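The woman who will talk to you about tissue boxes

Anong Phuthong had put the kettle on before I'd even got my shoes off. She has been designing household paper packaging for Fliserum since 2000-something (she waves a hand when I ask for the year) and she works from the back half of her apartment, where every shelf has cartons on it. Big ones, flat ones, a stack that I was told very firmly not to lean on.

I wanted to start with training and schools and all that. She wanted to start with the cupboard.

"People think you draw a flower and go home," she said, pulling out an armful of old samples. "I did draw flowers. I drew flowers for Pedia for years! Then one June they asked for something with no flowers and I panicked for a week."

What she came up with was curves, pages and pages of them. She keeps the sketches in a folder marked 117, after the job number, and they're lovely – soft pencil lines that swoop across the paper and run off the side. Her rule is that a box has to look fine from a bad angle, shoved behind a lamp or turned sideways on a nightstand.

"You never see the front. Who lines up their tissues? You see a corner and a bit of the side, so the corner and the side have to do the work."

I asked about color, and this got us through the first pot of tea. Anong likes purple and has had to fight for it. Ruangrit, the printer she used early on, kept sending back proofs that she calls "sad grape." Plitent, where she goes now, got it on the second try, and she still has that proof pinned over her desk with a coffee ring on it. The trick, she says, is letting the dark shade fade out slowly so your eye slides along it.

And the plain ends? I'd always assumed somebody ran out of ideas.

"No, no, I love a plain end," she said, and she really did sound a little hurt. "You need one quiet place. If all the sides are shouting, it's a cereal box."

Her own living room has a tissue box in a knitted cover, a present from her aunt, and she's well aware of how that looks. The cover stays. She also admits to buying other companies' boxes just to flatten them out and see how the flaps are glued, then keeping the loose tissues in a salad bowl.

By then it was past four and the tea was cold. She cleared a space, went off to find more hot water, and left me with the purple ones. 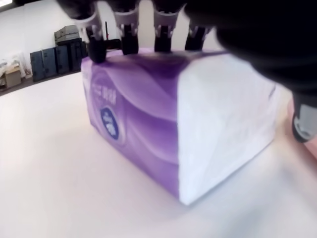
What she's working on next

Pocket packs, and she is not enjoying them. "There's no room! I get one curve and then it's over." The first samples are due back from Plitent soon, and she has promised to send me one if the purple comes out right.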